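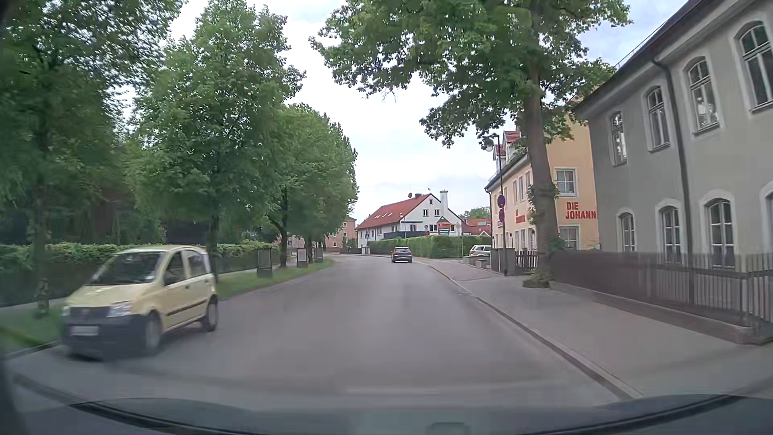

Conducir por calles de barrio sin línea central

¡Me encanta practicar en calles residenciales! Se aprende muchísimo en media hora, sobre todo a colocar el coche cuando no hay ninguna línea pintada que ayude. Os cuento cómo lo hago yo por el barrio de Irkivham, con una vuelta que sale por alrededor de 32 minutos si no hay atasco.

Antes de arrancar, ajusta los espejos y limpia el parabrisas por dentro (parece una tontería, pero con el cielo claro se nota una barbaridad).

Divide la calzada mentalmente en dos y quédate en tu mitad. Si viene alguien de frente, levanta un poco el pie y mira hacia donde quieres ir, no hacia el otro coche. En las curvas suaves frena antes de entrar y mantén la mirada lejos, al final de lo que alcances a ver.

Con una fila de vehículos aparcados, lo mío es dejar un metro largo, el ancho de una puerta abierta. Si no cabe, ¡más despacio todavía! Mira las ruedas delanteras, los intermitentes y si hay alguien sentado dentro. Una furgoneta o una autocaravana tapa mucho, así que asómate poco a poco. Y en cada bocacalle, pie preparado sobre el freno aunque tengas preferencia.
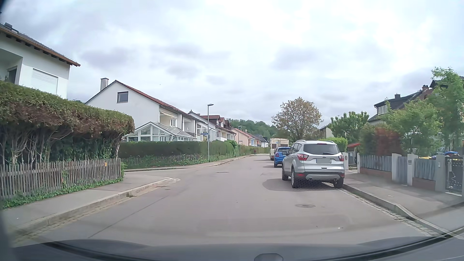

Vittoria Sorrentino me escribió que ella repite la misma vuelta 3 veces seguidas, la última sin radio y diciendo en voz alta todo lo que ve, y que así por fin empezó a fijarse en las bocacalles. Lo probé en agosto y funciona de maravilla, aunque acabas con la garganta seca. Llevad agua.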